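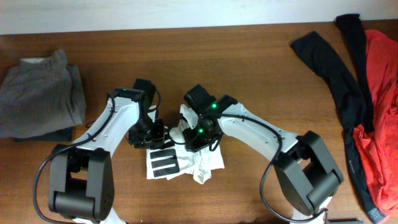
3 min read

List home | Threads | Previous | Next | Reply | Unsubscribe

Subject: Re: [folding] can we please pick a task before February

Oratile Sibiya wrote:

> I know everyone is attached to the shirt, but we have 45 episodes that I would
> show to another human being and the showcase wants a working demo. Could we
> do the towel? A towel has four corners and they stay where you left them. The
> Cillero team did a towel last year and got a very nice round of applause.
>
> Also the left arm's wrist cable has started making a big loop out to the side
> again. Whoever tidied it, it has untidied itself.

Oratile, all,

I have nothing against towels. I own several. But we voted for the shirt, we put the shirt in the proposal, and the proposal is what got us the money for the second arm, so I think we are married to the shirt at least until the end of term.

The still at the top is the small white one with the black stripes. Both grippers are on it and there is a wad of cloth between them, and if you look at the left half you will see a flat bit with a straight edge. I would like it noted that we have a flat bit. In the fall I would have framed it.

On the 45: I went through the whole folder again last night, and I think you were harsher than you needed to be. There are 200 recordings in there. A lot are bad in the ordinary way (one arm lets go, the other carries on like a waiter with a tablecloth) and those can go. But you also threw out everything where the operator stopped and had a second try at the same pinch. I'd keep those. A policy that has only ever seen clean grabs has no idea what to do after a messy one, and messy ones are our house style. Counting retries I get to 88. Please check my list before you tell me I'm wrong, it's in the shared folder under "maybe fine".

Things I would like us to agree on, in no order:

The print. Zilus, our beloved and elderly vision code, still likes to find the edge of a stripe and call it the hem. I spent an evening on this and made it worse. Either we train on plain shirts too or somebody braver than me opens that file.

The other clothes. The red thing on the right and the gray one on the left should be in the same place for every take, or moved around on purpose and written down. At the moment they migrate. Same goes for the black strips next to the red one. I don't mind clutter, I mind clutter with a schedule of its own.

Cables. Yes, the loop. The right arm has a good one too, it comes off the wrist, goes over the forearm and dives past the elbow. Please don't zip tie anything tight near a joint. We tried that with Räsänen (the old arm, for the new people) and it pulled its own plug out in front of a visiting class of eighth graders, who loved it.

Operators. We have 8 people signed up and three different ideas of what "folded" means. I propose sleeves in first, then bottom to collar, and stop. No patting. Whoever is patting the shirt at the end, the robots are learning to pat the shirt.

If we can get another evening of recording in before the Cinora entry form is due, I'm fairly relaxed about having a demo. It may be slow. We could bring chairs.

And if it all goes wrong I will personally go out and buy the towel, and Oratile can choose the color.

I have the lab key until 9 pm tomorrow. Bring shirts, small ones, kids' sizes are best. You will probably get them back.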